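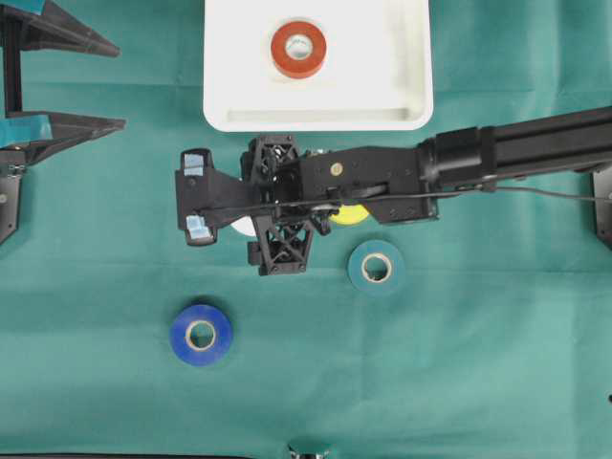
About Wurach Bindery and Paper School

Wurach Bindery and Paper School is an independent training center for hand bookbinding, paper repair and box making. The school was founded to give adults with no earlier experience a full and practical education in the craft, and to keep a working bindery open to the libraries, parishes and households of the region. Both purposes continue to guide its work.

Our History

The school began as the finishing room of the Tetier printing works, where ledgers, hymnals and account books were sewn and covered for local customers. When the works closed, the binders kept the lease on the upper floor and took in repair work under the Wurach name. Requests for instruction soon came in from library staff and schoolteachers, and the first evening course opened the following February with 13 students seated at two long benches.

The bindery moved to its present building on Kimaro Street after the upper floor could no longer carry the weight of the presses. The ground floor now holds the cutting room, the press room and the paper store. Teaching takes place on the second floor, where the windows face north and the light remains even through most of the day.

Programs of Study

The Foundation Certificate is the school's principal course. It requires 420 hours of bench instruction, taken over one year of full-time study or two years of evening study. Students learn folding and sewing, the preparation of boards, case binding in cloth and paper, simple leather work, and the making of slipcases and drop-back boxes. Each student completes a set of finished bindings, which are reviewed by two instructors and returned to the student at the close of the course.

The Repair Certificate is open to those who hold the Foundation Certificate or can show equal experience. Its subjects include the cleaning of paper, the mending of tears with Japanese tissue and wheat starch paste, the rebacking of cloth volumes, and the keeping of treatment records. Students work first on discarded books and later, under supervision, on volumes accepted by the bindery.

Short courses are offered in spring and fall. Recent subjects have included marbled paper, long-stitch notebooks, the care of family photograph albums, and portfolios for prints and drawings. Short courses carry no entry requirement and are limited to eight students.

The Bindery

The bindery accepts commissions from institutions and from the public. Work is carried out by the teaching staff and by senior students whose skills have been approved for the task. A written estimate is given for every item before work begins, and no original material is removed from a volume without the owner's consent.

The school does not undertake the repair of books damaged by mold. Owners of such books are asked to telephone before bringing them to the building.

Library and Collections

The Erier Reading Room contains 800 volumes on bookbinding, papermaking, type and the history of the book. It also holds sample books of cloth and decorated paper, many of them from suppliers no longer in business, together with the order books of the Tetier finishing room. These order books record the size, covering and price of each job and are often consulted by local historians. The Reading Room is open to enrolled students at all times when the building is staffed, and to visitors by appointment. Volumes may not be borrowed.

Admissions and Fees

Applications for the certificate courses are considered in the order in which they are received. Applicants are invited to spend a morning at the school before a place is offered, so that they may meet the instructors and see the benches in use. A current list of fees is available from the office.

Tools are provided for all courses. Certificate students are expected to acquire a bone folder, an awl, a steel rule and a knife of their own during the first term.

The building has an elevator to the teaching floor. Applicants who need changes to bench height, seating or course hours should describe them on the application form.

Governance

The school is a nonprofit corporation directed by a board of seven members, who serve without pay. Income from commissions supports the student assistance fund, under which up to 60 percent of tuition may be waived. The annual report is sent to all certificate holders and may be read at the office.

Visiting the School

The office is open in the mornings during term. Visitors are asked to use the Kimaro Street entrance, as the yard gate is reserved for deliveries of board and paper.

Page last revised May 29, 2021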